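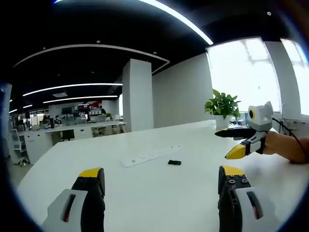 Hand-held grippers over the white table.

Workshop Tips: Getting Your Job Tickets and Parts List Under Control
Posted Dec 11, 2025 in Workshop Tips

Quick one, written between jobs. A few people asked how we run the tickets and the parts list at Pronwood now that we're off paper. We use Ondari. Most of it works the same in any ticket program, menus will have different names. Skip what you don't need.

Before you import anything

Clean the old list first. I didn't. We had 4,000 lines in a spreadsheet going back to the old building and I pushed the lot in on a January evening. Took most of the month to dig out. Duplicates everywhere, the same hinge under three names, customers who moved away years ago.

Sort by name, look for doubles. Then sort by phone number and look again. The second sort catches way more than the first. Smith and Smyth with the same phone is one customer.

Take out blank rows. Ondari stops reading at the first blank row and doesn't say so. You get a green check mark and half a list.

Phone numbers as text, not numbers. Otherwise the leading zeros go. Same for part numbers, worse for part numbers — anything with an E in the middle gets turned into some giant power of ten.

Dates in one style all the way down. Pick one. Doesn't matter which.

Save a copy of the orginal and put it somewhere you won't open it by accident.

Importing

Settings > Data > Import. Do a test with a small piece of the list, 5 rows is plenty. Check them by hand. Open each one, see that the phone number is in the phone box and the notes are in the notes box. Then delete the test rows and run the real thing.

There's a limit of 2,000 rows per file on our plan. Split the list and name the pieces a, b, c. Do them in order, let each one finish. If you start the second before the first is done they get mixed up and you can't undo just one of them.

Undo is under Import History, only good for a day. After that you're deleting by hand.

Ticket numbers

Keep them short. Ours used to be year, month, initials, number, and then a letter. Couldn't read them over the phone. Plain number now, counts up.

Start higher than your last paper ticket. We set ours a good bit past the last pad so there'd be no overlap. Settings > Tickets > Next Number. You can raise it later but you can't lower it.

Write the number on masking tape and stick it on the item the second it comes through the door. Before the coffee, before the chat. Tape on the underside if the finish is good, on the packaging if the finish is really good. Loose screws and fittings in a zip bag with the same number on it.

Status names

Fewer is better. We started with eleven and people picked whatever was on top. Now:

Waiting
On bench
Need part
Done, call
Picked up

Done, call means the work is finished and the customer hasn't heard from us yet. Once someone calls, put a note on it with the day and your initials. We thought about a separate status for "called, no answer" and decided the note was enough.

Waiting is the one to watch. Sort by oldest, work up from the bottom. If something has sat there so long you don't remember what it is, call them.

Colors: you can set one per status. Make Need part something loud. I left the rest gray.

Notes people can use

What the customer said, in their words. "Wobbles when you lean on the left side" beats "loose joint." You might find out it isn't the joint.

What you found. What you did. What you used, with the part number. Short.

Don't put prices in the notes. There's a price box. If it's in the notes it won't be on the invoice and somebody eats the difference, usually us.

No jokes about the customer. The notes print on the customer copy unless you untick the box, and the box ticks itself again after an update. Ask me how I know.

Parts list

One name per part, and start with what it is. Hinge, butt, brass. Screw, wood, short. Then everything lines up when you search. If you start with the brand you'll have hinges in nine different places.

Bin location goes in its own field. Shelf letter, then bin number. Put the label on the shelf as well as the bin or the bins wander.

Low stock alert — turn it on only for the things that stop a job. Glue, sandpaper in the two grits you use all day, the common screws. I turned it on for everything, all 700 or so parts, and the morning email was so long I quit reading it. Then we ran out of glue.

Counting stock. Do one shelf at a time, whenever there's a slow half hour, and mark the date on the shelf edge with a pencil. Doing the whole shop in one go sounds nice but you'll get a customer halfway down shelf C and lose your place.

If the count is off, fix the number and add a reason. Ondari gives you a dropdown for it. "Other" is fine. "Damaged" if its damaged.

Labels

We print on the small Mestilmont rolls, the narrow size. Set the paper size in the printer's own settings and also in Ondari. Both. If only one is set you get the label text on one label and the barcode on the next.

Margins to zero. Scale 100%, not "fit." Fit shrinks the barcode just enough that the scanner won't read it and you'll blame the scanner.

Keep the rolls out of the sun. The ones on our windowsill went gray on one side. Heat too, don't store them over the radiator or next to the glue pot.

Labels don't stick to oiled wood, dusty wood, or anything waxed. Tape first, label on the tape.

Printer skips every other label: open the lid, close the lid, hold the feed button till it spits out two. If it still skips, the roll is in backward.

Phone or tablet on the bench

Clear case. Wipe it with a dry cloth, not the rag. The rag has stuff on it.

Voice typing is OK for notes if nothing is running. With the dust collector on it writes nonsense. I had a ticket that said "replace the bishop." No idea.

Turn off auto-lock during work hours or you'll be typing your code with glue on your thumbs. Turn it back on when you leave.

Charger on a shelf above the bench, cord hanging down, so it's not lying where you're planing.

Offline: Ondari keeps working without wifi but it only saves the ticket you have open. Open another one and the first is gone till you're back online. The back room at the Ross shop has no signal at all so over there they write it on the tape and type it in up front.

Invoices

Check the customer name before you hit send. Autofill loves the wrong one.

Deposits go in as a payment, not as a discount. Looks the same to the customer, looks very different at tax time.

If you change a price after sending, send it again. The old link keeps showing the old number.

Turn on the reminder at one week and leave it at one. We had three reminders set up and got some cranky calls.

Backups

Settings > Data > Export. First of the month. Customers, tickets, parts, three separate files. Put the month in the file name.

Keep one copy off the shop computer. Doesn't have to be fancy, a thumb drive in a drawer at home does it.

Open the file once in a while. I had a whole year of exports that were just the header row, because I'd left a filter on. Clear the filters, then export.

Users and passwords

Give each person their own login. With one shared login you can't tell who closed a ticket.

Part-timers don't need delete. Set them to Standard.

When someone leaves, switch them to Inactive, don't delete them. Delete takes their name off all the old notes and you're left with "unknown" all the way down.

Password not on a sticky note on the monitor. Ours was on there for ages, facing the counter.

Odds and ends

Search with the last four of the phone number. Quickest way to find anybody.

Star icon pins a ticket to the top. Un-star it after or the top fills up.

Ctrl+P prints the whole page with menus and all. Use the printer button inside the ticket.

If the screen shows yesterday's list, pull down to refresh. If it still does, log out and in.

Photos on tickets: take one when it comes in, with the tape number showing. Scratches especially. Set the upload to medium, large eats your storage and takes forever on the shop wifi.

Next time, quotes and estimates. And the scanner setup, if I get the Ross one working.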